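Notebook, November. Static and lint on the fiber feed.

Carried on with the Kerura blend on the small drum. Same trouble as the previous entry: the web comes off in good order for the first few minutes, then starts to cling to the doffer and balls up at the left end. Room humidity read 30 percent at the start. The Tostari log gives 50 percent for the runs in early fall, when none of this happened.

Three changes tried, one at a time.

First, grounding. The strap from the drum frame to the water pipe was making poor contact under the clamp. Paint filed off, clamp refitted. Clinging started later than before but still started.

Second, speed. Dropped the drum from the usual setting by one step on the pulley. Less flyaway at the infeed, more neps in the web. Put it back.

Third, antistatic spray on the fiber, left overnight in the open bin. Best result so far. The web released along the full width and the batt could be lifted in one piece. The spray leaves a slight drag in the hand which the Amaral people may object to, so the dose needs to come down. Will try half.

Pin wear is a separate matter. Ran a fingertip along the cloth at the left end and the points feel rounded compared with the right. Ball-ended pins are no use for opening fiber, whatever they do for hair, and worn points are heading the same way.

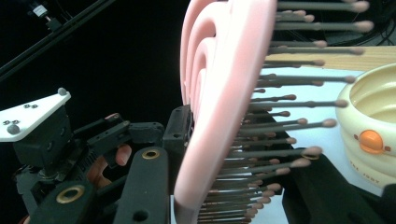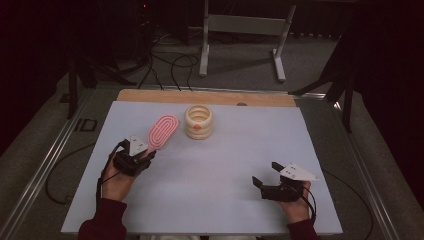 Pink hairbrush, beaded pins.

The cloth on the drum is the Ornby type, straight wire in a rubber backing. The supplier's sheet gives 2,000 hours before regrinding, on clean fiber. Ours has had grit through it from the raw lots, so that number is of limited use. Plan is to turn the cloth end for end before paying for a regrind. If the clinging moves to the right with the worn section, then the points are at fault and the static is only making it worse. If it stays on the left, look at the doffer gap again. It was set at the middle only, and the shaft may not be parallel.

Still open:

Humidifier is on the shelf with a cracked tank. Either patch it or get a new one. Spraying every lot is slow.

Bin 2 has untreated Kerura in it. Do not mix with the sprayed lot, and label the lid.

Feeler gauges were not in the drawer. Need them for the doffer before the cloth is turned, otherwise two things change at once and the comparison is lost.

Drum cleaned down at 4:30, belt off, cover on.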